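Progress report: garment handling by demonstration
Prepared by the Verano project office for Tekov
October
14 shares | 2 comments

Work on the garment task continued in private homes this period, using hand-held grippers. The operator performs the task with the tool in hand and the recording is used to train the arm at Oravec. We have 3338 recordings on file, of which 1363 have passed review. Bedrooms remain the hardest setting for lighting, mainly because of desk lamps and dark windows. 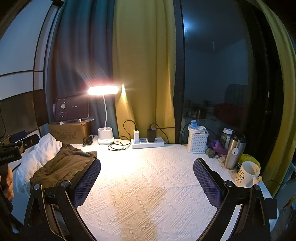 Two-handed work

Single-gripper pickups are well covered, so operators have moved on to holding a garment with two grippers. Both sets of fingers need a grip on the fabric before the garment is spread. Dark knitwear is the current focus. The next batch is set at 500 recordings, and reviewers will reject any in which the fingers close on the quilt or tabletop as well as the garment. 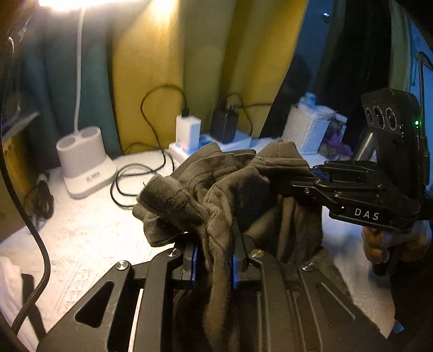

Murkeo replied to the draft that the batch should include thinner fabrics, as its own arm still drops shirts that were learned from sweater recordings. It also asked for the rejected recordings to be kept. We agree to both and will add shirts to the operator instructions before the batch starts.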